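Lingate Community Forums » Teaching & Teleop » Bimanual: tips for sorting bricks into bins?

Bimanual: tips for sorting bricks into bins?
12 replies

josefina_o
Hi all! I've been doing remote-control demos on a two-arm setup since July and I could use some opinions. The task is toy building bricks off a table and into a bin, one arm picks, the other one is supposed to help out when a brick ends up on the far side. I drive with the leader arms, one in each hand.

My problem is that my demos are all over the place. Some are quick and clean, in some I hover over the brick forever because I can't decide on the angle. I'm at 1004 episodes and the policy hovers too (ha), exactly like I do. It gets over the brick and just sort of thinks about it. Do I throw out the slow ones or record more good ones on top?

dkiss
Throw them out. All of them. If you hesitated, the robot learns hesitating.

leiva_b
Strongly disagree with Dénes. If she throws out every slow one she's left with only the easy brick positions, because those are the ones you do fast. Then it falls apart the first time a brick is up against the side of a bin. Ask me how I know.

dkiss
Then re-record the hard positions until you can do them without stopping. I practiced for a full afternoon before I saved anything, and I'd do it again.

leiva_b
OK but most people don't have a full afternoon on the rig, they get two hours and then someone else needs the arms.

Nima Alipour
You can trim the hovering. I wrote a little script that drops the steps where neither arm moves and neither gripper changes. Took a set of 3374 episodes and it made a huge difference to the pausing. One warning, leave a few still steps around the grasp or it starts closing before it's all the way down.

josefina_o
Ooh. Does it matter that my other arm is parked most of the time? I tend to forget it exists and it just hangs there while I work with the left.

Nima Alipour
As long as it parks in the same place, fine. If it drifts because your right hand is getting tired, that's in the data too.

josefina_o
It drifts. It definitely drifts. My right elbow is resting on a stool as we speak.

adelmo.v
Am I the only one who still teaches this by hand? I mean grabbing the arm and moving it to the brick. You feel where the fingers are, you feel when they touch the table. With leader arms I crunch the tip into the tabletop every third try.

dkiss
By hand you're standing in the camera view. Your sleeves are in every single episode.

adelmo.v
So I replay the motion afterward with nobody touching it and record that. Works for me.

leiva_b
Works if the brick is back in exactly the same spot! With duplo-size stuff you bump it a finger's width and the replay closes on air. I tried this on the Garent arms and gave up after a week. For boxes and bigger things sure, by hand is lovely.

adelmo.v
I tape the corners. But fair, it's slow.

josefina_o
I can't really do it by hand with two arms anyway, I only have the two hands and I need one for the keyboard. Here's my table so you can see what I'm dealing with:

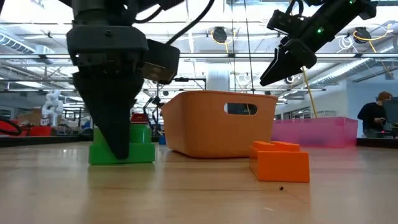
Left arm down at the green brick, right arm hanging out between the bins.

The orange brick in front is the kind of one I never know what to do with. It's at an angle, and it's on the right side of the bin, so do I reach across with the left or use the right arm? I've done both, and I suspect that's half my trouble.

Nima Alipour
Yeah, pick a rule. Mine is whichever arm is on that side of the bin, no exceptions, even when the other one would be quicker. Mixed choices for the same position really hurt. You could also turn the wrist to match the brick before you go down, so the hovering at least has a purpose.

leiva_b
Agree on the rule. Also look how shiny that table is, you've got the colors of the bins and bricks reflecting in it. I'd try a matte mat on a small batch and compare. And the little blue block back by the orange bin, does that go in too?

josefina_o
Everything goes in, in theory! The blue one is a pain with the bin so close.

dkiss
Leave the mat off. If the real table is shiny, train on the shiny table.

leiva_b
Dénes, do you ever say maybe?

dkiss
Maybe.

adelmo.v
For the blue one I'd come in from the side away from the bin and make the wrist do the work. Practice it ten times without recording, then record.

josefina_o
OK so the plan: right side of the bin is right arm only, Nima's script on the old episodes, and a fresh batch with the bricks in the annoying places. No mat for now, sorry Benjamín. Nima, can you post the script or is it a work thing?

Nima Alipour
It's mine, I'll put it in the Files section tonight. Set the stillness threshold low to begin with, mine is tuned for a noisier arm.

leiva_b
Post the success numbers when you have them, with and without the trimming please!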